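Barcodes - what are all those stripes for?

Go and look in a kitchen cupboard. Pick up a tin, a box of cereal, anything. Somewhere on it there will be a patch of black and white stripes. That's a barcode. You've seen hundreds. But what do they do?

Short answer: a barcode is a number, written so a machine can read it fast.

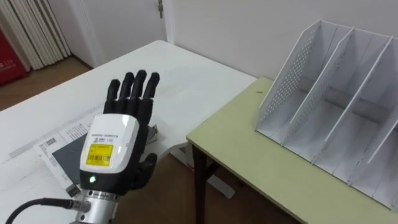

Shops were the first place most people met barcodes. Before them, every price was typed in by hand. Slow! And easy to get wrong. Now they're stuck on all sorts of things, library books, parcels, hospital wristbands. The robot hand has one too, black stripes along the lower part of a bright yellow label, with small printing to go with it. Same idea as the beans.

How does the reading bit work?

A scanner shines light at the stripes. White bounces lots of light back. Black soaks most of it up. So the scanner gets bright, dark, bright, dark, and it measures how wide each bit is. Thick stripe, thin stripe, wide gap, narrow gap. The pattern turns into numbers. Beep. All done in less time then it takes to sneeze.

But the stripes on your beans don't say "beans". They don't say the price either. Just a number. The shop's computer looks the number up in a big list and finds the rest.

Try it. Say a shop in Clivbridge has a list like this:

669 - strawberry jam
751 - toothpaste

Scan 669, up comes jam. If the shop puts jam on offer, it only changes the list. The jar stays the same. Clever.

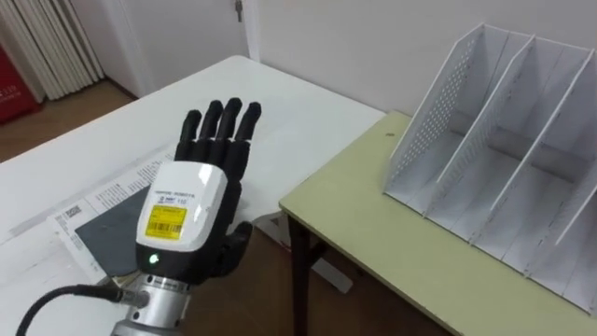 A reader in Skarklow wrote in to ask what happens if the label gets torn, and said the till at their corner shop always beeps in the end anyway. Good question. The stripes are tall so there are plenty of places to scan across. Rip a bit off the top and the rest may still work. If not, the number is usually printed underneath and somebody types it in.

What about those square ones made of dots? They hold more, becuase they use up-and-down as well as side-to-side.

Now make your own code. You need paper, a ruler and a black pen. Thick line means 1, thin line means 0. Pick a secret list with a friend and swap messages.

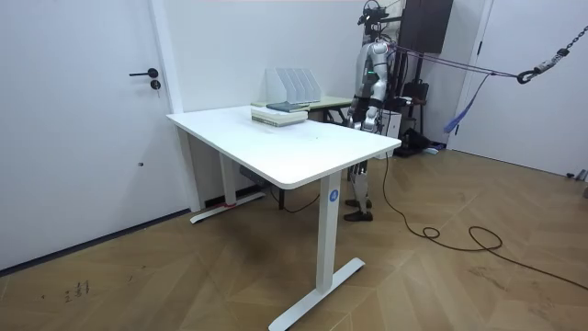 A mostly clear white desk, plenty of room for a ruler and pens.

Keep your lines straight and leave white space at both ends. Real barcodes need that too, so the scanner knows where to start and stop.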